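Grodau Arm, Workshop Notes for September: The Simulated Gripper 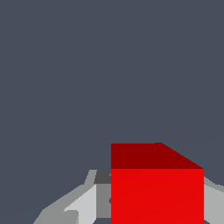

Simulator view of the gripper with the red test cube between its fingers.

The Grodau arm is a home project, and most of its parts still occupy one shelf at the Farner shared workshop. Work this month was limited to the simulation. The printed fingers will not be attached until the model has been checked against the drawings.

The model was rebuilt from the files prepared by Nuria Sisay. The earlier version used rounded finger surfaces, and these slowed the contact solver on my home computer. The present version uses flat, angular surfaces. Shadows and background scenery have been left out, and the test object is a plain red cube.

A total of 173 grasp attempts were run over 4 evenings. Two settings were changed during that period: the closing speed and the friction value at the fingertips. Closing speed had the greater effect. At the higher speed the cube was often pushed forward before both fingers made contact. The lower speed has been adopted for all further runs.

One matter remains open. Ryszard Czarnecka has noted that the mounting plate in the model is 2 mm thinner than the plate now on the bench. I will measure the plate again and correct the file before any further grasp attempts are recorded.

The wiring for the wrist motor has been postponed until the replacement connectors arrive.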